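How to Label Your Pantry Jars So the Labels Stay On

I have peeled more labels off more jars than I care to admit, most of them while looking for the baking soda. If your shelves hold three identical jars of white powder and a lot of optimism, an hour with a marker will do you good.

Start by washing everything. Old glue comes off with cooking oil and a bit of baking soda, rubbed in and left alone while you drink a coffee. Then wash again with dish soap, or the oil will do to your new label what it did to the old one.

Dry the jars overnight. My neighbor Oda Lie uses a hair dryer and calls this patience.

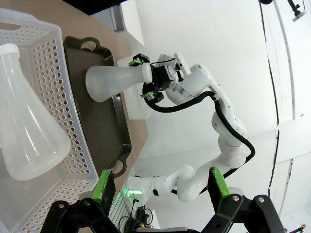
Deciding where the label goes deserves more thought than it gets. Straight-sided jars are easy: put it on the front, two fingers below the rim, and move on with your life. Cone-shaped containers are trouble, as a straight label on a slope will wrinkle at one end like a cheap suit. Anything built like that frosted flask, with its wide base and white cap, does better with a short label turned upright, or a tag tied around the neck. Frosted plastic also hides how much is left, so lift it before you write the shopping list.

Write the contents first and the date second. Use a permanent marker and real words. "Flour – bread" is fine. "F2" was perfectly clear to me in April and has been a mystery ever since.

Press the label down from the middle outward, then run a thumbnail along each edge. Leave it for 2 hours before the jar goes anywhere near steam. Clear tape over the top helps if you cook the way I do, with one hand always in the batter.

For the spice drawer, label the lids too. You will be looking down at them, and cumin and coriander are no help from above.

When a jar changes jobs, take the old label off completely. Borghild Nordin once stuck "sugar" over "salt" at a slight angle, and we all ate the cake out of politeness.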